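## 4. Planning the Equipment Budget for the Toiletry Packing Cell
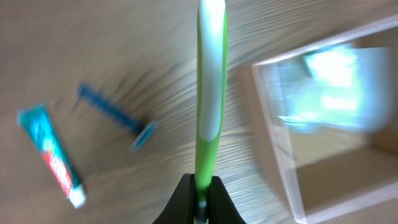
DOVODPORT, 2024-03-31

**Figure 2.** Wrist view at the packing station. A slender green object with a toothbrush-like handle is held upright between the two gripper fingers, with a disposable razor and a tube on the wooden surface to the left and an open box to the right.

We would like to spend a little time in this section on money, which papers like ours tend to leave to a footnote, and which took up a good deal more of our first year than the software did. When we began planning the packing cell we had a fixed equipment budget and a fairly rosy idea of what it would buy. Most of what follows is the story of how we moved amounts from one line to another until the work could be done, and we hope it will be of some use to small labs who are about to fill in the same kind of spreadsheet.

The arm came first, as it does for everyone, and we leased it through Merilard on a renewable term. We looked hard at buying outright, but the lease included a service visit and a loaner arm, and our earlier project had lost most of a August to a single failed joint. The gripper was a separate purchase. Two plain black fingers are enough for thin, stiff items such as the one in Figure 2, where the fingers close on the narrow lower part of the handle, and we could not justify a more elaborate hand for this set of goods. We did set aside $600 for spare fingers and pads, and we would urge anyone in our position to give that line its own row, so that it does not have to compete with cables and screws at the end of the year.

The wrist camera deserves a kinder word than it got in our first draft budget, where it was lumped in with "accessories." We had priced a larger overhead unit from Ornance and meant to rely on it alone. In the end we kept 2 small wrist cameras, one mounted and one on the shelf, and put off the overhead unit to a later phase. A close view shows the grip itself and, as in the figure, can take in part of the box as well, so we felt comfortable with the delay.

Consumables were the line we got most wrong. We had planned on 5 sets of razors, tubes and brushes for the whole study, and had to ask for more well before the halfway point. Boxes were easier, as Ruddock sold them to us in a lot of 1,000 and we still have plenty. If we were to write the plan again, we would price the items by the month and carry the leftover forward.

Table 3 gives the full breakdown, with the lease and the one-time purchases in separate columns.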